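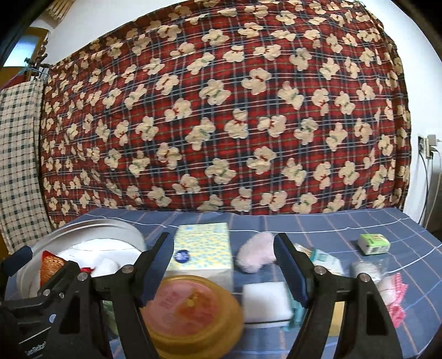
The woman who runs the Staswood fabric swap does not like the word "swap." She has been doing this for nine years, in a rented hall off the main road, and she says most people who come through the door have nothing to trade.

"They come to get rid of things," she says. "Then they leave with more than they brought. I wouldn't call that a swap. I'd call it moving the pile."

I had asked to talk to her after reading a flyer that said the event had kept 900 yards of cloth out of the landfill. It seemed like a lot, and I wanted to know who had measured it. She laughed at that.

"We weighed some bags one year and did the math from there. Flannel weighs more than lawn. I told them not to print it."

They printed it anyway. She has stopped arguing with the flyer.

What she will argue about is novelty prints, which she thinks are the real problem with home sewing and which hardly anyone who writes about waste wants to bring up. Holiday plaids, cartoon cats, teddy bears, pumpkins, all of it. By her account most of what turns up on a Friday night has a season printed on it. People buy it in November at half price, plan on pajamas for the whole family, and fold it away in January.

"Two yards would be fine. You can use up two yards. They buy ten, because the sign says you save more."

I put it to her that people enjoy buying fabric, and that a stash is a fairly harmless hobby. She agreed with the first part.

"Sure, it's fun. I have a closet full myself. I just don't pretend it's thrifty."

Entry costs $2, paid in a coffee can. There are 32 tables, and she says the plain linen and the wool are gone in the first half hour, mostly to people who sell it on. I asked if that bothered her. She said it used to. These days she would sooner see a reseller take it than watch it ride home in somebody's trunk and come back the next spring, still folded the same way.

Last year a sewing app called Guver offered to list the leftovers online. She tried it for a few weeks. She had to photograph each piece, measure it, answer messages about whether the blue was a warm blue, and then drive to the post office. She sold one piece of corduroy.

"They said it would save me time. Whose time?"

The Salcombe group, two towns over, shreds its leftovers for pet beds, and I mentioned that this sounded like a good use. She was not so sure. She has asked them how many pet beds a shelter needs and has yet to get a number. She also wonders what happens to the beds after a dog has had one for a month, and I admit I hadn't thought about that either.

So why keep going? She took a while to answer. She likes the evening, she said. She likes hearing people talk about sleeves. One regular, 64 and new to sewing, made a coat last winter out of an army blanket someone had left in a box, and wore it in to show everybody. The lining was a mess and the coat was good.

"That's one coat," she said. "Put that on the flyer."

The next one starts at 6 p.m. Bring your own bags. The hall has stopped supplying them.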